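Bread, Beans and a Very Stubborn Oven: a Morning at Vanags

Fri 16 October

I had been awake for 20 minutes when I got to the back door at Vanags, and the baker had been awake since before I went to bed, more or less. She handed me a mug of coffee and a heel of rye with cold butter and told me to sit on the flour bin. So I did, and that's where I stayed for most of the morning (it's comfier than it sounds).

She asked me to leave her name out. "Everybody in town calls me the rye lady anyway," she said. "Put the name of the bread in if you need a name." The bread is called Bosano. It's a dark, round, slightly sour loaf with caraway and a spoonful of molasses, and I've been buying one a week since I moved here. I'd been meaning to ask her about it for ages, and in September I finally got up the nerve.

I started with the obvious question, which was how she got into rye in the first place.

"By being bad at white bread," she said. "My white loaves were pale and flat and everyone was so polite about them. Then I made a rye and it was ugly too, but it tasted good. Rye is allowed to be ugly! That was a big relief to me."

She works with a starter that lives in a lidded crock on the shelf over the sink. I expected a long story about its age and its family tree, and I didn't get one. She made it from rye flour and water, and she's thrown it out and begun again more than once. "People treat it like a pet. Mine is an ingredient. If it smells like nail polish, I feed it. If it keeps smelling like nail polish, it goes in the trash and I make another one."

How long does that take? "A week, if your kitchen is warm. Seven days of stirring. Everyone gives up on day four when it goes quiet. Don't give up on day four."

I wrote that down and underlined it, having given up on day four myself, twice.

We talked a lot about flour. She buys hers from a small mill called Humik and won't hear a word about anyone else's. What she likes is that it's coarse, and that the bag smells like something when you open it. She got up, opened a bag and stuck it under my nose – wet hay, a little bit of nuts. "If your flour smells like the bag, get new flour," she said.

Then she weighed out a loaf for me, talking the whole time. It's 560 grams of rye flour, then 100 grams of starter, then water until it looks like wet cement. That's her phrase, and it's a good one, because the dough looked like something you'd set a fence post in. Salt, caraway, molasses. No kneading at all. She stirred it with the handle of a wooden spoon and scraped it off her fingers with a bench knife.

"You can't knead it," she said. "You can try. You'll just be wearing it."

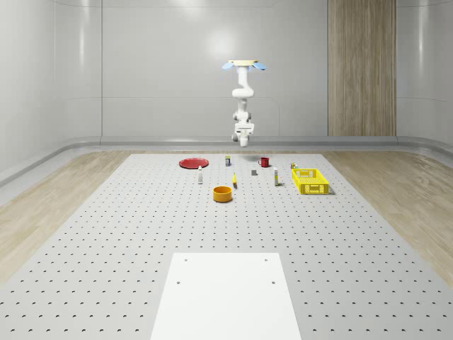
A robotic arm over a perforated table, in a computer rendering.

I asked what home bakers get wrong, and she laughed and asked how long I had. The main thing, she thinks, is cutting it too early. A rye loaf straight from the oven is gummy in the middle and will stay that way until it has had a good long rest. She wraps hers in a dish towel and leaves them until the next day. "I've had people bring me back a loaf and say it's raw. I say, when did you cut it? They say, in the car."

(I have cut it in the car. I kept quiet.)

The other thing is the oven. Hers is an old deck oven that she bought secondhand from a pizza place called Plernuvo when it closed, and it runs hotter at the back left corner than anywhere else. She knows this the way you know which stair creaks. The loaves get turned halfway through, and the one in that corner gets moved first. "A new oven would be lovely," she said, "and then I'd have to learn a whole new set of faults."

For those of us at home, her advice is to bake the loaf in a heavy pot with the lid on, as hot as the oven will go for the first part, then turn it down and take the lid off. She doesn't set much store by times. She goes by smell, and by knocking on the bottom of the loaf, and by poking a thermometer in when she isn't sure. I was so pleased to hear that she sometimes isn't sure.

By now there were people at the front, so I asked my questions in bits while she ran back and forth. What does she eat with it? Beans, it turns out to be mostly beans. She cooks a pot of white ones on Monday with an onion and a bay leaf, mashes some with olive oil and garlic, and piles them on toasted rye with whatever pickle is open. "My lunch costs nothing and I look forward to it all morning."

She made me one. The toast was nearly black around the rim, the beans were warm, and on top she put a fat spoonful of pickled red onion and a lot of pepper. I've made it four times since, and mine still isn't as good. I think I'm being too shy with the toaster.

I asked if she had ever thought of selling the beans too, a little lunch counter maybe, a couple of stools by the window. She made a face. "Then I'd have to wash plates."

What about old bread? She never has much of it, but what there is gets dried out in the oven overnight and ground up. Some goes back into the next dough, soaked in hot water first, and she says that's where the deep flavor comes from. The rest she fries in butter with brown sugar until it's crunchy, and layers with whipped cream and sour cherries in a glass. I hadn't had that before. You need very little of it, and I ate all of mine and then what was left in the pan.

Before I left, I asked for the one thing she'd tell somebody making rye for the first time this weekend. She thought about it while she wiped down the scale.

"Use more water than you think," she said. "And wet your hands before you touch it. And have some other bread in the house, in case."

The shop opens at 7 and the Bosano is usually gone by lunchtime. If you ask for the end of yesterday's loaf, she'll sell it to you cheap, and it's better.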